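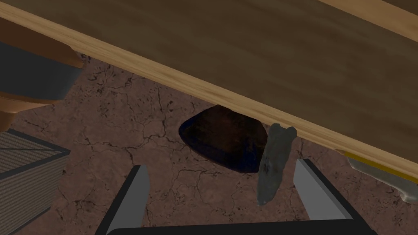
At the Golcombe robot club, every robot learns to pick things up inside a computer first. A pretend world like this is called a simulation, and it is much cheaper than buying new fingers. Our robot is named Lambert and it has 2 of them, both grey with darker edges. The job here is to get hold of the long grey piece between them, beside the dark lump, with a big wooden plank overhead and cracked brown ground underneath.

How does Lambert learn? By trying. You write the instructions, press go and watch. Then you change one number and press go again — club members call this "fixing it". Lambert has had 688 tries so far and has never once asked for a biscuit.

The club is for ages 7 to 10. Bring a pencil.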